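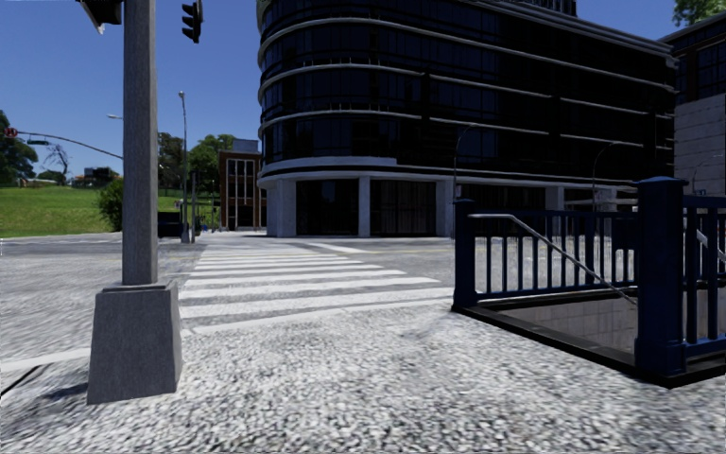 Figure 4. The stairway corner in the Randisstead simulation environment, with the stairway opening and its blue railing at right and the zebra crossing beyond the kerb.

5.2 Failure at the stairway opening

The most serious fault found during the test programme occurred at the corner shown in Figure 4. The delivery robot was asked to cross the pavement between the pole base and the stairway railing, wait at the kerb, and use the zebra crossing when the signal allowed. In 40 of the 913 runs that passed through this corner, the planner produced a path that entered the stairway opening. In 13 of these the robot model left the pavement and fell. In the other 27 the emergency stop was triggered by the tilt sensor or by contact with the railing before a fall took place.

We class all 40 runs as safety failures. A stop that depends on the robot having already touched a barrier gives no useful margin on a real pavement, where the same contact could involve a person holding the handrail.

The Endora planner builds a local cost map from two sources: a forward depth sensor and a ground classifier that labels each cell as free, occupied or unknown. Drops in the ground are not measured directly. They are inferred from cells in which no return is received within the expected range. At most kerbs in the environment this works adequately, as the drop is shallow and the road surface is still seen beyond it. At the stairway the geometry is less favourable. The opening is bordered by a black raised curb, and from the height of the sensor this curb hides the upper part of the stairwell. The cells behind it were therefore labelled unknown, and unknown cells carried a moderate cost but were not forbidden.

The railing should have prevented this. Its balusters are thin, however, and road surface is visible through the gaps between them. Returns from that surface were assigned to the same column of cells as returns from the balusters. Where the road returns were in the majority, the filter of Väisänen type used to remove isolated points discarded the balusters as noise. The corner posts were retained in every run. The resulting map held two separate obstacles with what seemed to be passable ground between them, and the shortest route to the next waypoint ran through the gap.

The failure was not spread evenly over the test conditions. All 40 cases occurred when the robot approached with the railing nearly square to its direction of travel. When it approached at a shallow angle the balusters overlapped in the sensor view, formed a denser group of points and survived the filter. Changes in signal timing had no measurable effect. Lighting had none either, as expected for a depth-based map.

Repeating the 40 failed runs with the point filter turned off removed the fall in every case, but the robot then stopped without cause at 5 other places on the route, mostly near foliage. We did not regard this as an acceptable remedy. Two changes were made instead. First, the filter now keeps any group of points that repeats at regular spacing along a line, even if each member of the group is small. Second, unknown cells next to a raised edge are treated as forbidden until the ground beyond them has been observed. With both changes in place the 40 runs were repeated again and none entered the opening.

The second change has a cost. At ordinary kerbs the robot now pauses for longer before moving on to the crossing, and in a few runs it missed the first permitted signal phase and waited for the next. The Wolholm operating rules allow such a delay, and no attempt was made to shorten it.

Some limits of this result should be noted. The simulated depth sensor gives clean returns from painted metal, while a real sensor may lose part of a dark railing altogether, in which case the spacing rule would have too few points to act on. The environment also contains only one sunken stairway, so the rule has been tested against a single railing pattern. Railings with wider gaps, or with horizontal bars only, have not been examined. Until they have, stairway openings are marked by hand as closed areas in the route map, and the onboard detection is treated as a second layer of protection.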